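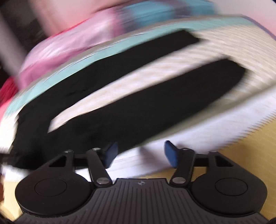
Wanda Schumacher wrote in to ask whether a hand-held gripper is worth building at all if you don't own a robot arm yet, and whether soft laundry isn't the worst possible thing to start with. Yes to the first! And yes to the second too, which is exactly why I like it. If your linkage is sloppy, a folded sweater will tell you in the first minute.

So this part of the Rundcombe build covers the front end: arms, fingertips and the first practice grabs. I'm assuming you have the base plate and side brackets finished from the last part.

What you need on the bench
Printed base plate, two linkage arms, two triangular brackets
Four pivot screws for the arms, plus the small bracket screws
Two soft fingertips (mine are blue, cast in the Mivwood rubber mix)
Thread locker, a hex key, a scrap of fine sandpaper
A stack of folded clothes you don't mind squashing

Step 1: Free up the arms
Lay both arms flat and run the sandpaper lightly around each screw hole. Mine came off the printer with a tiny lip on the underside, and that lip was enough to make the left jaw lag behind the right. Wipe off the dust and drop each screw through by hand. It should fall in under its own weight.

Step 2: Mount the arms
Start with the lower screws, next to the ribbed plate, and leave them a half turn loose. Add the upper screws, work the jaws open and closed a dozen times, then snug everything down a little at a time, going left, right, left, right. If one side gets stiff, back off and start that side over. Put thread locker on only when you're happy with the feel, and leave it overnight. I skipped the overnight part in August and lost a screw inside a pillowcase.

Step 3: Fit the fingertips
Push the tips on so the angled faces look at each other across the gap. Close the jaws on a sheet of paper and tug. The paper should hold along the whole edge of the tip. If it only grips at one corner, twist that tip slightly and try again.

Step 4: Grab some laundry
This is the fun bit! Build a stack with different colors and thicknesses, so you can tell right away which layer you've caught. A ribbed knit next to something smooth is a great combination. Come in low, press the tips against the folded edge until the fabric bulges a little between them, then close slowly. Going fast just shoves the stack across the table.

I keep a tally in a notebook. My first full set was 38 grabs, and I got a single clean layer on 36 of them only after I learned to slow down, so please don't be discouraged by a rough start. The Skuvesari tips I tried before these were harder and kept slipping on cotton.

Next part: wiring the position sensor and logging jaw width.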